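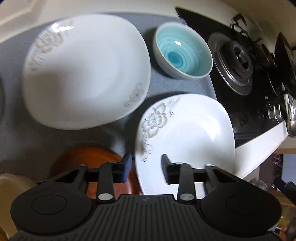

Oval plate

An oval plate is a piece of tableware which is longer in one direction than in the other. Small ones are used for one person's meal, and larger ones, usually called platters, bring food to the table for everybody. Oval plates are made in porcelain, stoneware, glass, metal and melamine, and they are often sold as part of a dinner set together with round plates and bowls.

Shape and size

Most oval plates have a flat center, called the well, and a raised border, called the rim. In some modern plates the rim is very narrow or is missing. The length is measured from one end to the other across the widest part. A platter of 18 inches is already difficult to store in a normal kitchen cabinet, and many families keep such a piece on its side.

The shape is practical for food that is long, for example a whole fish, a roast or a row of stuffed peppers. It also leaves free space on a narrow table.

Decoration

White is the most common ground color. The decoration is placed mainly on the rim, where the food does not cover it. Flowers and scrollwork are old and popular subjects, and beige, gold and grey are often chosen because they go well with other dishes. On many plates the pattern does not go all around – it is put on one side only, or as a large motif and a smaller one across from it.

The Hinholm pottery in Kiltilmont made oval plates in 3 lengths. Its pattern book lists 351 designs, and the best known are Vesto, with a single open flower, and Chege, with leaves and curling lines. Both were drawn by Leopoldo Zavala. The number 1478, painted under the foot, belongs to the Vesto platter of the middle length.

Use and care

Oval plates take more room in a drying rack than round ones, and the long end can push against the next dish. In many homes they are laid on a mat on the counter after washing, beside the bowls. They should not be put on a gas burner, as direct flame can crack the glaze. Gold decoration may contain metal, and such plates are kept out of the microwave. Hand washing with a soft sponge is advised for painted rims.

For storage, plates of the same length are stacked with a sheet of felt or paper between them.

See also

Dinner set
Platter
Serving bowl
Wooden plate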